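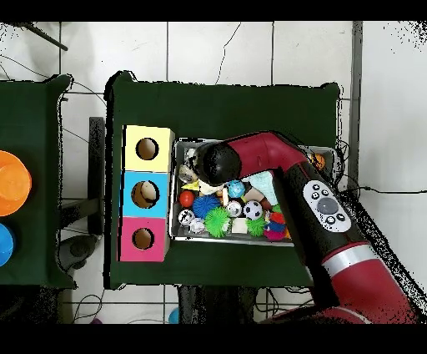
Washing small toys in bulk is a matter of sorting by material first and choosing the bath second. A mixed bin takes longer to sort than to wash, and most damage happens when a toy goes into the wrong group. Balls are the usual difficulty: a spiky ball and a soccer-patterned ball can lie side by side in one metal bin and still need different amounts of brushing. The procedure below is the one used at the Tirnotetti play library for returned sets. It assumes a utility sink, two tubs, and a drying rack with an open mesh shelf.

Materials

Two plastic tubs, each large enough to hold 3 gallons with room to spare
Unscented dish soap
Soft brush and an old toothbrush
Mesh laundry bags with zippers
Kitchen thermometer
Clean towels
Tray for rejects

Step 1. Sort

Make four groups: solid plastic and rubber, hollow toys with a hole or valve, fabric and plush, and anything with a battery compartment. Squeeze each hollow toy over the sink. If water or dark residue comes out, put the toy on the reject tray. The inside of a squeeze toy cannot be brushed, and soaking it again adds more water.

Check plush toys for a sewn-in label. Toys with a sound box go in the battery group even if the box feels dead.

Step 2. Wash solid toys

Fill the first tub with warm water and add one tablespoon of dish soap per gallon. Submerge the toys and leave them for 20 minutes. Brush flat surfaces with the soft brush. On textured pieces, work the toothbrush around the base of each point or ridge, where lint packs in. Printed patterns should be wiped with a cloth only. A brush will lift the ink along the edges on older pieces.

Rinse in the second tub. Change the rinse water when it turns cloudy or feels slick.

Step 3. Wash fabric toys

Place plush toys in mesh bags, no more than half full, and run a gentle cycle with cold water. If the label says surface wash only, use a damp cloth with a small amount of soap and keep the filling dry. Do not use fabric softener. It leaves a coating that picks up dust.

Step 4. Clean battery toys

Remove the batteries. Wipe the outside with a wrung-out cloth, then wipe again with plain water. White or green crust on the contacts means a battery has leaked. Wear gloves and set the toy aside for repair.

Step 5. Dry

Spread solid toys in a single layer on the mesh shelf and turn them once. Plush toys can go in a dryer on the no-heat setting if the label allows tumbling. Press the thickest part between two dry towels before shelving. If the towel comes up damp, the toy goes back on the rack.

Step 6. Store

Return toys to the bin only when the bin has been washed and dried as well. Wipe under the rim, where grit collects. Keep fabric and plastic in separate containers if space permits. Mixed storage is acceptable for short periods.

Notes

A full wash of a 138-piece set fits in one afternoon, excluding drying. In January, with the windows closed, plush toys may need a second night on the rack.

Last revised 14 July 2020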